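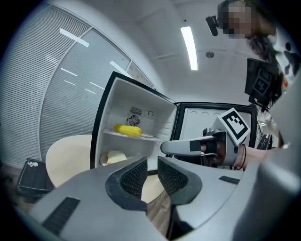 Chelsea Ellwood asked whether the overtime games are in the points totals. Yes, they are, and this version of the file finally says so in its own column.

Flitell Box Scores

This folder holds the results of the Haslam winter basketball league, one row for each player in each game. The text was typed from paper score sheets, so small mistakes are possible. Player names are replaced by a short code.

Columns

game_id, team, player_code, minutes, points, rebounds, fouls, overtime

An empty cell in "minutes" means that the scorer did not write the time. Please do not read it as zero. The overtime column has 1 or 0.
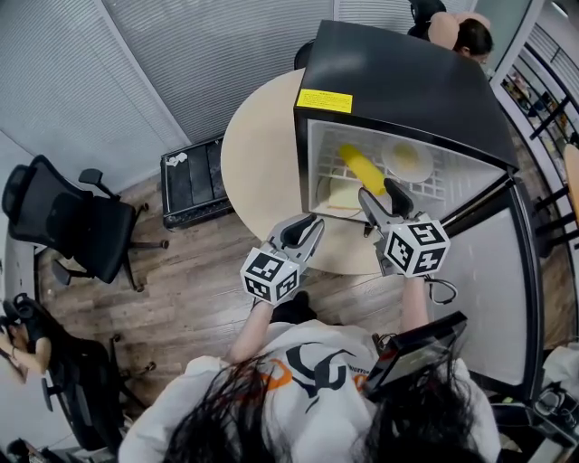
Last updated: 16th March

The season begins in September. There are 30 games in the file, and 3 of them went to overtime. Two teams changed their names during the season; I kept the newer name everywhere. Bisgate was called Fidlow before the winter break.

Known problems

Rebounds for the away team were not always recorded at Bisgate. I would not compare players by rebounds for this reason.

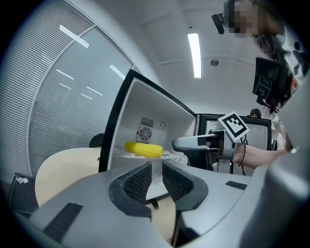 How to use

Open games.csv in any spreadsheet program. The file uses commas and UTF-8. If you find a wrong score, write to me with the game_id and I will check it against the paper sheet.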